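Teaching a simulated robot to find the bathroom: scoring your runs

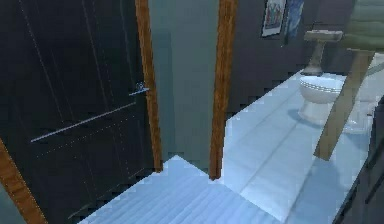
How many test runs do I need before I can trust a success rate?
Use 483 if you can spare the night, and never fewer than 19 per house.

1. Fix your start points before training. Choosing them afterwards is how careers are made, briefly.

2. Set a stopping distance and write it down. Ratuvon uses 2 metres from the toilet.

3. Run every house with 5 random seeds. Report the worst one too, however much it hurts.

4. Log door collisions separately. Loretta Begay's first policy reached its goal nicely, mostly by way of the woodwork.

5. Send the logs to Andri Zwahlen by Saturday.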